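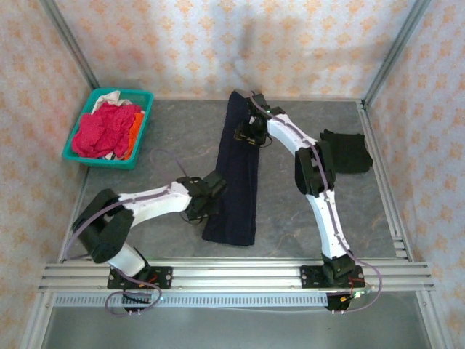 Do you need to sort laundry again before you fold it?

A quick sort is worth doing. Pulling out the long pieces, the small pieces and the odd ones takes a minute, and after that every fold you make is the same fold until the pile runs out.

Folding a mixed basket of laundry
Posted Thursday, January 25, 2024

These steps are for one basket of dry, clean cloth items: towels, soft pants, T-shirts, napkins, small rags. Dress shirts and fitted sheets need their own method and are covered on separate pages.

What you need
A flat surface, wiped clean
A shallow basket
A drawer or shelf with some room in it

A shallow basket works better than a deep one because you can see the colors at the back without digging. I use the tray style from Lolora. A Doditz bin also works if you only fill it halfway.

Step 1. Set the basket to one side
Put it at a back corner of the table, on the side of the hand you reach with least. The middle of the table is for folding.

Step 2. Take out one long item
Start with long things. Dark pants and long towels show lint, so they should go down before you have handled anything fluffy. Lay the piece flat with the narrow end away from you and smooth it once from the center out.

Small dark pieces can wait at the other side of the table. Leave them bunched up for now and fold them together at the end.

Step 3. Straighten it
If the piece won't lie flat, pick it up again. Hold it by both ends, with your hands level, and let the middle hang. Give it one light shake and check that the edges run the same way.

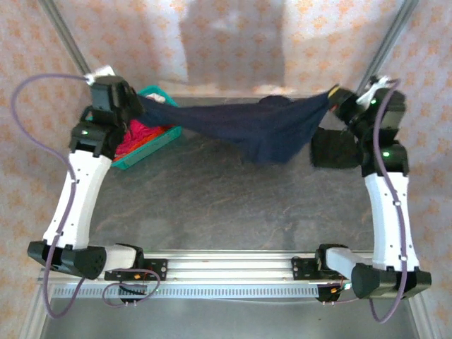
Then pull outward gently until most of the sag is gone, and lower it to the table with the middle touching first. Don't pull hard on knits. They stretch at the ends and the fold comes out crooked.

Step 4. Fold
Bring one long side over to the other. Fold the length in half, then in half again. For pants, put leg on leg first and tuck the seat point in — it gives you a straight edge. A finished piece that is 10 inches long fits most dresser drawers. Mine is a Dzene with low sides, so I fold once more and stand the pieces on edge.

Step 5. Finish the basket
Work through the larger items next and leave the small ones for last. A basket with 7 items takes me 5 minutes. Crumpled cotton takes longer, and heavy creases need an iron.

Put the stacks away before you start another load.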